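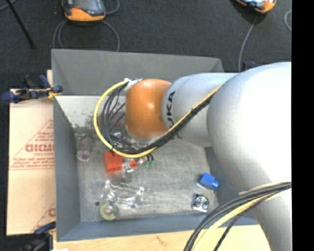

Abb. 13: Grauer Sammelbehälter mit Kleinteilen

4.2 Sammelbehälter befüllen

1. Behälter Brukwood 18 mit der Öffnung nach oben auf eine ebene Fläche stellen.
2. Boden und Wände auf Risse prüfen. Kratzer und Scheuerspuren auf der Innenseite sind zulässig.
3. Kleinteile einzeln einlegen und über den Boden verteilen – nicht stapeln.
4. Transparente Kunststoffteile mit Abstand zur Wand ablegen.

Hinweis: Behälter nach mehr als 14 Befüllungen feucht auswischen und trocknen lassen.

VORSICHT! Quetschgefahr. Während des Betriebs nicht in den Behälter greifen.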